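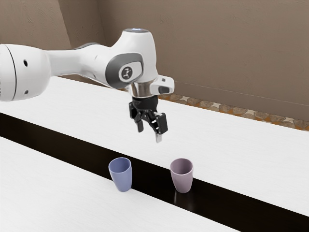 Two cups, one arm, and a man swearing softly into a headset.

That's a morning at Skonbridge, where Tuấn Diệp teaches robots to stack drinkware. No code. He holds a controller, squeezes a trigger, and the arm on his monitor copies him. Lower. Left a bit. Lower. Too low. Reset.

"Your hand wants to rush," he says. "The arm doesn't care what your hand wants."

The task is called Wukeven, after a cafe he used to like. Pick up one cup, put it in the other. A toddler can do it. Diệp needed 6 days before his runs looked clean enough to keep.

The kitchen counter is simulated, so nothing breaks. Doesn't make it easy. You get no feel in the fingers, and depth on a flat screen lies to you all day. He leans his head sideways to see round the gripper. Doesn't help, he does it anyway.

Every good run is saved as a demonstration. The goal was 1,000. By 22nd July the team had recorded 2,361 and thrown out a pile of them: dropped cups, shaky approaches, one where he sneezed.

Khải Bùi does the throwing out. She watches the replays at double speed with a coffee and a short temper. What she hates most is hesitation. If the operator dithers over the rim, the robot learns to dither to. She kept 1,111.

They argue about it. Diệp thinks a few fumbles are good, so long as the fumble gets fixed before the run ends. Bùi let some of those back in, grudgingly.

Next is Sendeck, same cups but on a real arm, moved by hand this time. You grab the wrist and drag it thru the motion. Starts in September if the bench gets here.

Diệp has been practicing at home with mugs. Eyes half shut, one hand, two fingers. His wife has asked him to stop.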